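Search this site Enter keywords Go

Print this page | E-mail this page

Fendex Facilities Office
First Aid and Emergency Supply Checklist: Starlow Building

Complete once a month and keep the signed copy at the reception desk. Mark each item Pass, Fail or N/A. Any Fail must have a comment.

1. Wall cabinets mounted, labeled and unobstructed. PASS
Comment: The second-floor cabinet was partly hidden by a coat rack at the last inspection. The rack has been moved.

2. Contents match the list inside the cabinet door. FAIL
Comment: Burn dressings missing on the ground floor. Reorder through Mivix, item group 300.

3. Sterile items sealed and within date. PASS
Comment: Two packs of eye pads expire in August. Replace at the next visit.

4. Small items (safety pins, finger cots, tweezers) sorted by type and kept in a lidded box. PASS
Comment: Divided boxes are now in use on all floors. Loose items in cabinet drawers will be marked as a Fail from next month.
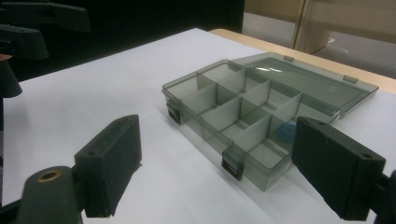 Dale Whitcomb
Building Safety Inspector, Fendex Facilities Office

5. Eyewash station flushed and flow checked. PASS
Comment: Left unit slow to start. Flushed for 3 minutes, then normal.

6. Emergency exits clear to a width of 80 cm or more. FAIL
Comment: Cartons from Hyvönen were stacked beside the loading door. The tenant was notified in writing and must clear the area by Saturday.

7. Emergency lighting tested on battery power. PASS
Comment: Stairwell B fixture is dim but within limits. Check again next month.

8. Injury log present, legible and up to date. PASS
Comment: Entries must include the time of day. One entry was returned for completion.

9. Emergency telephone numbers posted at each cabinet. N/A
Comment: New cards are being printed. Extension 600 remains in service.

Items marked Fail will be inspected again before the next monthly check. Questions about this form should be sent to the Facilities Office.

Shares 3 | Comments 0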